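The Long Haul to Skevside
How Tomoyo Tamura rebuilt a fantasy series from its map upwards

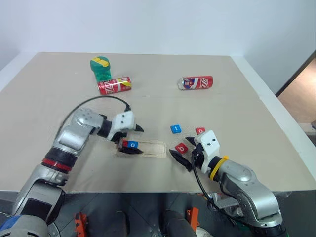
The Cetalel books began with a distance that did not work. In the first draft of the opening volume, a courier left the river port of Clundton at dawn and reached the hill fort of Skevside before dark, on foot, carrying salt. Tamura measured the route on her own map after the draft was finished and found it was 26 leagues. She moved the fort, then moved it back, and in the end rewrote the courier's journey as a separate chapter.

That chapter set the method for the rest of the series. Each of the 3 volumes is plotted against a table of travel times, in which a loaded mule, a river barge and a walking adult have fixed daily rates. Rain lowers all of them. Magic does not raise any of them, as the star-singers of Cetalel can alter the weather over a valley but cannot shorten a road.

The restriction has consequences for plot. News travels at the speed of the barge, so a siege may have ended before the relief force hears that it has started. In the second volume two chapters run in parallel with a gap of nine days between them, and the reader has to work out the order from the state of the harvest. Some readers of the first printing took this for an error. The later printing adds a short calendar at the front.

Tamura keeps her names in a ledger of 2,352 entries, covering people, fields, wells and tolls. Most never reach the page. The rule is that a place must have a name in the speech of those who live there before it may have one in the speech of those who rule it. Skevside has both, and which one a character uses is generally the first sign of where their loyalties lie.

The prose is plain. Battles are short and are told mostly through supply. The third volume spends 2,000 words on the repair of a lock gate, and the passage is one of the better ones, with the gate's failure four chapters later depending on a detail of the hinge. Dialogue is less secure. The younger singers tend to explain the rules of their craft to people who already know them, a fault that is worst in the middle of the second book.

Bhutto, the small press that publishes the series, plans a single-volume edition for August. The text will be unchanged apart from corrections to the map, where the ford below Clundton has been on the wrong bank since the first printing.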